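Small drums get their own table at Calado this September

I stopped in at the Calado community hall on Wednesday, meaning to stay ten minutes, and walked out at closing time with my ears ringing a little (worth it!). The drum table is back for the fall, and if you have a kid who taps on everything in your house, you'll want to know about it.

Taner Aksoy is running it again. He taught percussion over in Furkier for years and he still can't pass a drum without giving it a tap. This time he's gone small on purpose -- little drums you can set right on a tabletop and play sitting down, with a pair of sticks and no stand to wrestle with. He told me most beginners grip the stick like a hammer, and he spends his whole first session on letting it rest and bounce.

"If you can hear the second bounce, you're holding it right," he said, and then made me try it until I could. It took me a while. My second bounce was more of a thud.

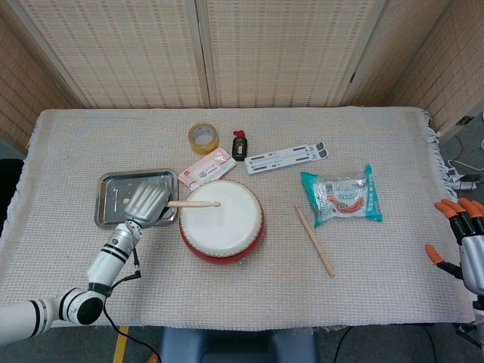 I'm a sucker for a little red drum with a row of tacks around the rim, so I was sold before I'd played a note. Joaquim Mendes, who looks after the hall bookings, was the one who pushed for a cloth on the table. Bare tables were tried last spring and the racket carried all the way to the reading room, where people were not amused. He brought the folding screen down from upstairs too, and I think the corner looks much cozier for it.

Sessions run an hour and are open to anyone over six. Grown-ups can play as well, and several did while I was there, including one dad who had clearly been waiting his whole life to be asked. You don't need to bring anything. If you already own sticks, bring them, but put your name on them, please -- there's a box of orphans in the office already.

The group is hoping to raise $1,000 for more drums before the Lekach street fair, and they've got a jar by the door. It had $100 in it when I left. There are 13 places per session, and the Goltau school has already asked about taking a whole one for its music club, so put your name down early. Sign-up is at the front desk, or you can call the hall any afternoon after 2 and ask for Joaquim.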